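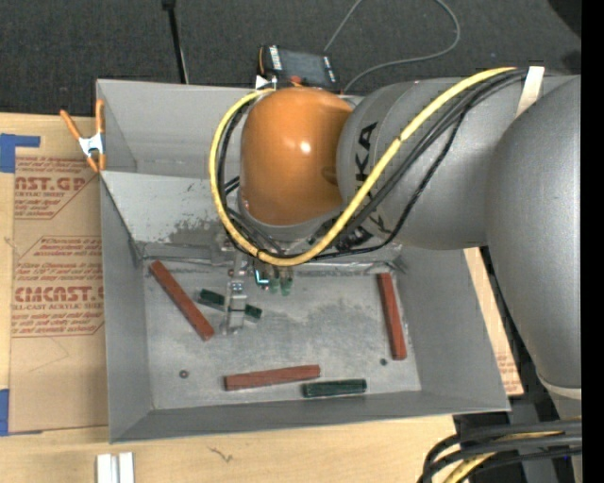

Die Wanne Sarmiento auf unserer Holzplatte, mit rotbraunen und dunkelgrünen Klötzen auf dem Boden.

Materialwanne Sarmiento von Starkport im Test

Ich habe lange nach einer offenen Wanne für kleine Teile gesucht. Vorher hatten wir Kisten aus Kunststoff von Cloltano, und mit diesen war ich nie richtig zufrieden. Der Boden war bei ihnen in der Mitte etwas nach oben gewölbt, deshalb sind die Klötze immer an den Rand gerutscht und dort übereinander liegen geblieben. Im April habe ich dann die Sarmiento bestellt, das ist die graue Wanne aus Blech. Seitdem steht sie jeden Tag auf dem Tisch.

Das Wichtigste zuerst: Der Boden ist wirklich flach. Ein Klotz, den man hineinlegt, bleibt dort, wo man ihn hingelegt hat, auch wenn er schräg liegt. Das klingt vielleicht nach wenig, aber für mich war es der Grund zum Kauf. Man kann die Teile locker verteilen und sieht jedes einzeln. Unsere rotbraunen Klötze erkennt man auf dem Grau sofort. Bei den dunkelgrünen muss man am Abend, wenn nur die Deckenlampe an ist, ein wenig genauer schauen. Eine hellere Farbe würde mir besser gefallen, Starkport bietet die Wanne aber nur in Grau an.

Die Verarbeitung ist ordentlich. Ich habe die Kanten mit dem Finger geprüft und keinen Grat gefunden, nur eine Ecke war etwas rau. Mit feinem Schleifpapier war das in einer Minute erledigt. Leer wiegt die Wanne auf meiner Küchenwaage 4000 Gramm. Zum Tragen ist das nicht wenig, und Griffe fehlen leider. Dafür rutscht sie nicht weg, wenn man mit dem Ärmel dagegen stößt - die Kunststoffkisten sind mir auf diese Weise zweimal vom Tisch gefallen.

Über das Geräusch muss ich auch etwas schreiben. Blech ist laut. Wenn ein Klotz aus der Höhe einer Hand hineinfällt, hört man es im Nebenzimmer. Ich habe eine Filzmatte von Ekonia ausprobiert, sie lag zwei Wochen in der Wanne. Leiser war es schon, aber die Matte hat an den Ecken Falten gemacht und Staub gesammelt. Jetzt benutze ich sie nicht mehr. Wer empfindlich ist, soll lieber dünnen Filz unter die Wanne legen. Das hilft auch der Tischplatte, denn auf hellem Holz sieht man jeden Kratzer. Bei mir gibt es schon einen, und daran bin ich selbst schuld, weil ich die Wanne geschoben und nicht gehoben habe.

Sauber machen geht schnell. Ich nehme ein feuchtes Tuch und trockne danach mit einem zweiten nach. In den Ecken bleibt manchmal etwas Staub, dafür benutze ich einen alten Pinsel. Rost habe ich bis jetzt nicht gesehen, aber die Wanne steht auch in einem trockenen Raum. Für eine Garage ohne Heizung kann ich darüber nichts sagen.

Der Hersteller nennt eine Belastung von 20 Kilogramm. So viel habe ich nie hineingelegt, meine Klötze wiegen zusammen höchstens 3000 Gramm. Der Boden hat sich dabei nicht bewegt.

Die Lieferung war gut verpackt, mit Karton zwischen Wanne und Außenkiste. Eine Anleitung gab es nicht, man braucht auch keine. Gefehlt hat mir ein Blatt mit den genauen Innenmaßen. Ich musste selbst messen und habe dann an der falschen Stelle angefangen, nämlich außen am Rand. Die Filzmatte war deshalb beim ersten Zuschneiden zu groß.

Gut: flacher Boden, sicherer Stand, leicht zu reinigen.
Weniger gut: laut, keine Griffe, nur eine Farbe, keine Innenmaße in der Packung.

Ich gebe vier von fünf Sternen. Eine zweite Wanne habe ich schon bestellt, sie soll neben der ersten stehen, damit ich die grünen und die rotbraunen Klötze trennen kann.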